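Ticket 950: Toma play kitchen, saucepan lid does not seat
Product: Toma tabletop kitchen set, mint green
Opened by: Bianca Marinescu, Skiltendale store
Assigned to: Iulian Nedelcu
Priority: Low
Status: Closed

Reported problem
Customer states that the lid of the toy saucepan rocks when placed and slides toward the handle side. Set purchased in February. Customer also asks whether the two silver knobs on the front panel are meant to come off. Set returned to store complete, with the yellow pumpkin from the play food pack.

Nedelcu, first check
Set placed on a level table. Base does not rock. Saucepan sits flat with the handle pointing right. Both knobs present in the black recessed panel. Raised cover on the left side is in place, no visible damage to the silver hinge-like piece.

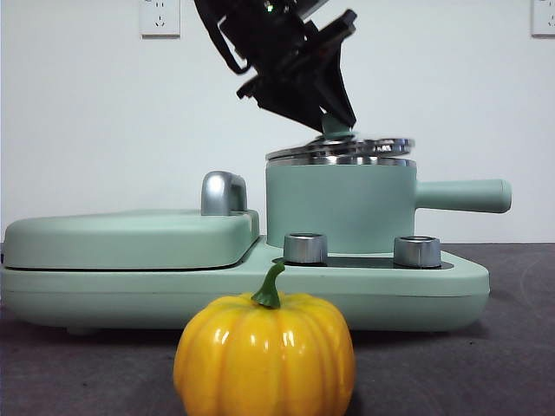

Saucepan at right with silver lid discs and green lid knob, control knobs in front, pumpkin in foreground.

Nedelcu, second check
Lid removed and inspected. Rim of saucepan measured at four points, no deviation. Underside of lid has a ridge of molding flash 7 mm long, on the side nearest the handle. Lid rocks on this point. Rotating the lid half a turn moves the rocking to the opposite side, so the fault is in the lid and the pan is good.

Ursu, parts
Replacement lid is part 121. Stock at Skiltendale: 21. One pulled for this ticket.

Nedelcu, 7 May 2026
Replacement lid fitted. Placed and lifted ten times, seats flat each time. Original lid bagged and sent to Pevix for molding inspection.
Re knobs: they turn but are not intended to be removed. Do not pull. Customer informed by phone.

Marinescu
Customer collected the set. Asked whether the pumpkin can be ordered separately. It cannot, play food pack only. OK to close.

Resolution code: part replaced
Linked tickets: none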